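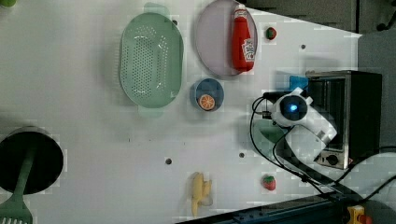
Wumbei Robotics Club – call for new team members

We're looking for students to join our kitchen challenge team in Lurkton, and we'd love to hear from you! The job is to teach a robot arm to tidy a table and put things where they belong. It sounds easy until you try to get it to pick up a banana.

The club is open to anyone aged 15 and over who lives in Lurkton or Elville. You don't need to have written a line of code. Some of our best members came to us from art, woodwork and netball – we'll teach you the programming side as you go.

You'll work in pairs, take turns driving the arm, keep a logbook (yes, really) and help pick the objects and colours for each new table layout. In August we take our program, Plundus, to the regional meet, where teams have 135 seconds a round to clear the table. Our best score so far is 93 and we're very keen to beat it.

Sessions run weekly from 4.30 pm in the old library annexe at Elville. The cost is $55 a term, or $35 if you have a brother or sister in the club. Closed shoes are a must, and long hair needs to be tied back.

To apply, send a few lines about yourself and something you've made or fixed to Francine Sutherland, team organiser, or drop a note in at the annexe. Parents are welcome to come along and watch a session first.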